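The Yellow Shirt

Part 1. Intake

Garrido's contract with Lendau paid by the accepted episode. An episode began with the cloth in a heap and ended with the cloth folded. Anything in between was the operator's business, provided both grippers stayed in view of their cameras and neither operator spoke.

The rule against speaking had no technical basis. The rigs recorded no sound. It had been carried over from an earlier contract at Tondardale, where they did, and it had stayed in the operating sheet through every revision.

Nicanor Garrido had been on the job since February. He worked the left station in the mornings and the right in the afternoons, so that the data would not favor one height of shoulder. The target was 100 accepted episodes per garment. After that the garment went back in its bag and another came out.

The current garment was a T-shirt made of panels. Plain shirts had gone well. The trained policy could find a sleeve on a plain shirt four times out of five. On a shirt of several colors it treated every change of color as an edge and tried to pick up the seam. Lendau had asked for more examples of the second kind, starting from the worst heap the operators could make.

He dropped it on the white table, stepped back, and lifted the gripper by its handle. The jaws opened to full width. The yellow-green was on top, the black underneath, and there was a fold of navy on the right that could have belonged to any part of the shirt.
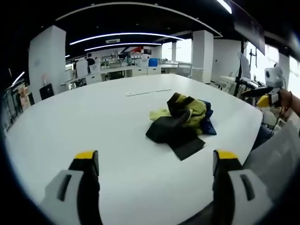 Fuvov wanted to know whether he was starting from the same heap each time. The message came up on the station screen between episodes, where messages were permitted.

"No," Garrido typed. "I drop it."

Fuvov replied that the last 30 heaps clustered. They were different heaps by any ordinary measure, but the model could tell who had dropped them. It had learned that when this operator made a pile, the collar was near the top left. It no longer looked for the collar. It went to the top left.

Garrido read this twice. He picked up the shirt, closed his eyes, turned it over in his hands, and dropped it. When he opened his eyes the collar was at the top left.

Part 2. Opening Moves

Chang took the other gripper after lunch. Chang folded quickly and without corrections, and for that reason had the lower acceptance value. An episode with no errors taught the model what a correct fold looked like and nothing about how to get back to one. Lendau's weighting table gave extra credit to a slip followed by a recovery, up to a limit of 13 seconds. Past that the slip was scored as a failure.

Garrido slipped often. He had never been paid better.

They worked out the division without discussion. One of them found a sleeve and drew it out to the side, keeping tension. The other waited over the body of the shirt until the collar showed, then took whatever was nearest to it. If the blue panel came up folded over the yellow, they left it there until the sleeve was straight. The model had trouble with that ordering. It wanted to fix the blue panel first, since blue on yellow was the strongest edge on the table, and each time it did so it lost the sleeve.

Garrido had begun to want to fix the blue panel first too. He noticed it in the third week. He would see the edge and his hand would start toward it. He logged this under operator remarks and received an automatic acknowledgment. 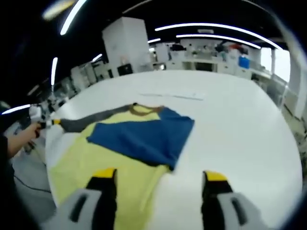 Part 3. Review

Fuvov pulled eight episodes for review and ran the new policy against them without moving any hardware. At each step the policy stated where it would have put the fingers. A thin line on the screen marked the distance between that point and the point the human had chosen.

In the early episodes the line was long. In the later ones it shortened, as expected. In the last of them it could not be seen at the display's resolution.

Fuvov first assumed a leak, meaning that the test episodes had been mixed into the training set. The hashes were checked. There was no leak. The policy had been frozen before those episodes were recorded.

It had not come any closer to the operator in that time. It could not have, as its weights were fixed. Fuvov plotted the operator against himself, week by week, and the points moved in one direction across the page until they reached the policy and stopped.

The message to the station said that the most recent batch would be accepted in full but at the base rate, on the ground that it contained no new information.

Garrido acknowledged it. Chang was ready on the right with a corner of the yellow already lifted. He brought his fingers together at the place where the gray sleeve met the body and held them there, trying to think of something he would not do.
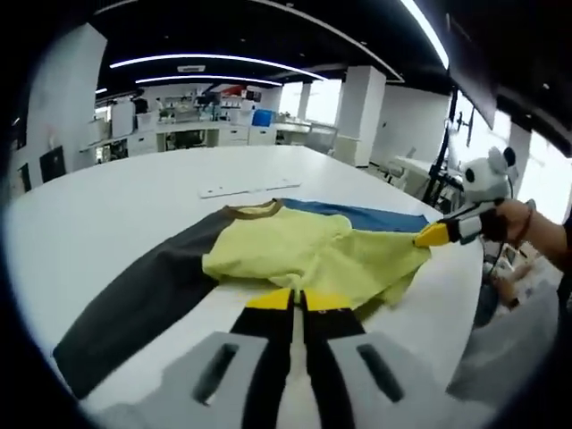

The yellow shirt, left station and right station.

After a time he put the gripper down on the table, took hold of the sleeve with his bare hand, and pulled. The episode was rejected. He entered the reason code himself and dropped the shirt again.

Comments (4)

seamripper
The bit about the weighting table is too real. We had a recovery bonus and within a month everybody was dropping things on purpose.

ostrava_k
Wouldn't Fuvov check the drift sooner? A frozen policy is the first baseline you'd plot. Liked it otherwise.

seamripper
@ostrava_k you'd plot the policy against the operator. I don't know anyone who plots the operator against himself.

Mill Lane
Is there going to be a part 4? I want to know what happens to Chang's numbers.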